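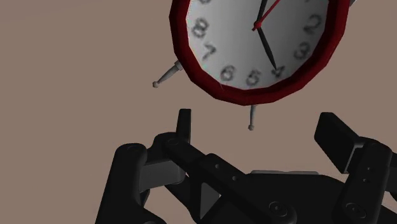
Eun-ji Yeo wrote back that she would have bought the arm first and worried about simulation later, the way her last two labs did it, and would we please explain why the planning section makes people wait. Fair enough. The order of the steps below is the explanation, and you are free to ignore it with your own money.

October
By Saimi Kallio

Print this page | E-mail this page

Section 6. Planning Your Purchase

6.1 Before you ask for a quote

1. Write down the objects you expect the gripper to handle. Include the awkward ones. A round case with legs sticking out of it, such as an alarm clock, will tell you more about finger travel than a drawer full of neat cubes.

2. Load those objects into the Welotier simulator and try your grasps with the fingers open to their widest setting. Note which ones leave you no clearance.

3. Repeat with the second finger set. Yes, all of them.

NOTE: A grasp that works in simulation is a reason to test it on hardware. It is not a reason to sign anything.

6.2 Building the budget

4. Start with the Briltavow gripper at $1518. This is the number your manager will remember, so say it slowly.

5. Add $400 for the mounting kit and cabling. Order the long cable. Everyone orders the short cable once.

6. Add $139 for each spare pair of finger pads. We suggest two pairs - three if students will be using it.

7. Leave a line for the arm, the bench and the safety fencing, and get those prices from the people who sell them. Hinus and Lau wrist plates both fit, but the bolts are different and neither box includes the other one's.

CAUTION: Do not power the gripper from a bench supply you found in a cupboard. The warranty team has heard this story before.

6.3 Timing

8. Allow 6 weeks for delivery. Book the installer after the crate arrives - a booked installer with no crate still sends a bill.

9. Keep your simulation notes with the purchase order. You will want them at acceptance testing, see Section 7.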